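격파 (무도)

격파(擊破)는 손이나 발 등 신체 부위로 송판, 기와, 벽돌 따위를 쳐서 깨뜨리는 무도 수련 및 시범 종목이다. 태권도, 가라테, 합기도 등 여러 무도에서 행해지며, 한국에서는 태권도 승단 심사와 시범 경연을 통해 널리 알려져 있다. 영어권에서는 보통 브레이킹(breaking)이라고 부른다.

목차
1 개요
2 분류
3 격파물
4 기술과 사용 부위
5 심사와 경기
6 부상과 안전
7 같이 보기

개요

격파는 본래 타격의 위력과 정확도를 스스로 확인하기 위한 수련 방법이었다. 상대를 실제 힘으로 가격할 수 없는 도장 수련의 특성상, 수련자는 단단한 물체를 대신 쳐서 기술이 제대로 전달되는지를 가늠하였다. 이후 공개 시범에서 관객에게 보이는 성격이 강해졌고, 높이와 회전, 연속 동작을 강조하는 형태가 따로 발달하였다.

수련 체계 안에서 격파가 차지하는 비중은 도장마다 다르다. 유급자 과정부터 얇은 송판으로 연습시키는 곳이 있는가 하면, 유단자가 된 뒤에야 가르치는 곳도 있다. 어린이 수련생에게는 대개 재사용이 가능한 플라스틱 격파판을 쓰게 한다.

분류

격파는 목적에 따라 위력 격파와 기술 격파로 나눈다.

위력 격파는 한 번의 타격으로 얼마나 많은 격파물을 깨뜨리는지를 겨룬다. 격파물을 받침대 위에 쌓고 내려치는 방식이 일반적이며, 주먹, 손날, 팔꿈치, 발 등을 사용한다. 격파물 사이에 작은 받침을 끼워 간격을 두는 경우와 그대로 포개는 경우가 있는데, 같은 장수라면 간격 없이 포갠 쪽이 깨뜨리기 어렵다. 간격이 있으면 위쪽 판부터 차례로 부러지지만, 포개 놓으면 여러 장이 한 덩어리처럼 버티기 때문이다.

기술 격파는 난도와 표현을 중시한다. 보조자가 손으로 잡은 얇은 송판을 뛰어차기, 돌려차기, 공중회전 차기 등으로 깨뜨린다. 눈을 가리고 소리나 감각에 의지해 목표물을 차는 방식도 있으며, 이때는 거리 감각이 성패를 좌우한다. 한 번 뛰어올라 2개 이상의 목표를 차례로 차는 연속 격파는 시범단 공연에서 자주 쓰인다.

격파물

가장 흔한 격파물은 송판이다. 이름은 소나무 판을 뜻하지만 오동나무 등 다른 목재로 만든 판도 관습적으로 송판이라 부른다. 판의 강도는 수종, 두께, 건조 상태, 옹이의 유무에 따라 달라진다. 나무는 결과 나란한 방향으로 쪼개지기 쉬우므로, 받치는 면이 결과 평행하도록 놓고 친다. 결 방향을 잘못 잡으면 같은 두께의 판이라도 훨씬 큰 힘이 필요하다. 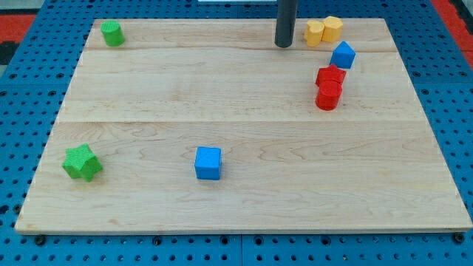

건조가 덜 된 판은 휘어지면서 충격을 흡수하므로 잘 부러지지 않는다. 반대로 지나치게 마른 판은 작은 힘에도 갈라져 심사용으로 적합하지 않다. 대회에서는 선수 간 조건을 맞추기 위해 같은 곳에서 가공한 판을 일괄 지급하는 방식을 많이 택한다.

기와는 시범용으로 오래 쓰여 왔으며, 깨질 때 소리가 크고 파편이 많이 생긴다. 벽돌과 대리석은 위력 격파에 쓰이지만 부상 위험이 높아 일반 수련생에게는 권하지 않는다. 얼음은 주로 공연에서 볼 수 있다.

플라스틱 격파판은 두 조각이 맞물리는 구조로, 타격을 받으면 이음매가 분리되고 다시 끼워 쓸 수 있다. 제품에 따라 강도를 색으로 구분하는데, 색과 강도의 대응은 제조사마다 다르다. 예를 들어 클러넬(Clernel)의 연습용 판은 강도를 5단계로 나누고, 고룸(Gorum)의 판은 이음매 부품을 교체하여 강도를 조절한다. 오래 쓴 판은 이음매가 닳아 처음보다 쉽게 분리된다.

기술과 사용 부위

손기술 격파에는 정권, 손날, 바탕손, 팔꿈치 등을 쓴다. 정권은 검지와 중지의 뿌리 관절 부분으로 치며, 손목이 꺾이지 않도록 팔뚝과 일직선을 유지해야 한다. 손날은 새끼손가락 쪽의 살이 두꺼운 부분을 사용한다. 초보자는 손가락뼈가 판에 닿는 실수를 하기 쉽다.

발기술 격파에는 앞축, 뒤꿈치, 발날, 발등이 쓰인다. 앞차기는 앞축으로, 옆차기는 발날이나 뒤꿈치로 차는 것이 기본이다. 발등은 뼈가 얇아 두꺼운 판에는 쓰지 않는다.

타격할 때에는 판의 표면이 아니라 그 뒤쪽을 목표로 삼도록 지도한다. 표면에서 힘을 멈추면 판이 깨지지 않고 충격이 손발로 되돌아온다. 보조자가 판을 잡는 경우에는 팔을 펴서 단단히 고정하고, 얼굴을 옆으로 돌려 파편을 피한다.

심사와 경기

승단 심사에서 격파는 품새, 겨루기와 함께 과목의 하나로 채택되는 경우가 많다. 단이 높아질수록 판의 수가 늘거나 지정 기술의 난도가 올라간다. 구체적인 기준은 단체와 지역에 따라 다르며, 격파를 시행하지 않는 단체도 있다.

격파만을 따로 겨루는 대회도 열린다. 위력 부문은 완전히 갈라진 격파물의 수로 순위를 매기고, 금이 갔으나 분리되지 않은 것은 세지 않는 것이 보통이다. 기술 부문은 심판이 난도, 정확도, 착지의 안정성을 채점한다. 동호인 대회인 미나미(Minami) 오픈 격파 대회에는 359명이 참가한 해가 있으며, 33세 이상 위력 부문에서는 하랄람보스 스파노스(Charalambos Spanos)가 손날 격파로 우승하였다.

부상과 안전

흔한 부상은 손등뼈 골절, 손목 염좌, 피부 찰과상이다. 특히 다섯째 손허리뼈의 골절은 주먹이 비스듬히 닿을 때 잘 생긴다. 성장기 어린이는 성장판이 손상될 수 있어 단단한 격파물을 피하도록 한다.

수련 전에는 손목과 발목을 충분히 풀고, 통증이 남아 있으면 격파를 하지 않는다. 바닥에 흩어진 파편은 다음 차례가 시작되기 전에 치운다. 판을 올려놓는 받침대는 흔들리지 않는지 확인해야 하며, 벽돌 등을 임시로 괴어 쓸 때에는 양쪽 높이를 맞춘다.

같이 보기

품새
겨루기
시범단
단련
승단 심사

이 문서는 2022-08-29에 마지막으로 편집되었다.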